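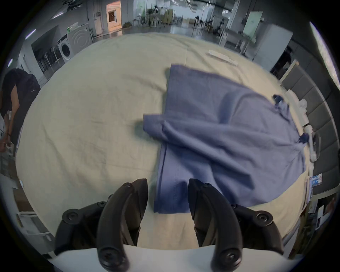
2026-06-14 | By Jonas Zwahlen

Filed under: Work & Money

4 min read

Mirjam Berchtold has mended clothes for a living for 43 years, the last five of them from the ground floor of her own house. Before that she ran the repair desk at Hurnik, a dry cleaner with two branches, until the owners closed both in the same August.

"I was given the sewing machine instead of a card," she says. "I still use it."

She took in 306 pieces last year. Most were zippers and hems. She charges by the job and writes the price on a paper tag before the customer leaves, a habit from Hurnik that she sees no reason to drop. If the work takes longer than she thought, the price stays where it was.

I asked what people get wrong about repairs. She said they wait too long. A seam that has opened an inch is a quick job. The same seam after another season of wearing and washing usually needs a patch, and the customer pays more for something that looks worse.

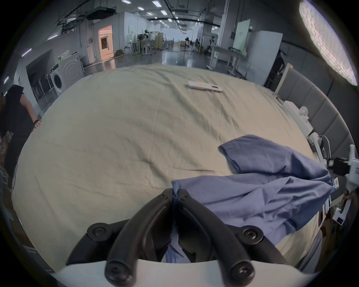 Berchtold is stricter about color than about anything else. She buys her thread from Bataineh, a wholesaler, and keeps more blues than any other shade. A periwinkle shirt like the one on the beige sheet is hard to match, she says, because the thread tends to look either gray or purple once it is sewn in. She checks it by the window and again under a lamp. "If I have to choose, I go darker. A light stitch shows from across the room."

She has turned down some work. Skitinura, a clothing rental company, asked her to handle its returns at a flat rate per bag. "They couldn't tell me what would be in the bag," she says.

She has no plans to stop, but she no longer takes leather – her hands hurt the next day – and she closes at two.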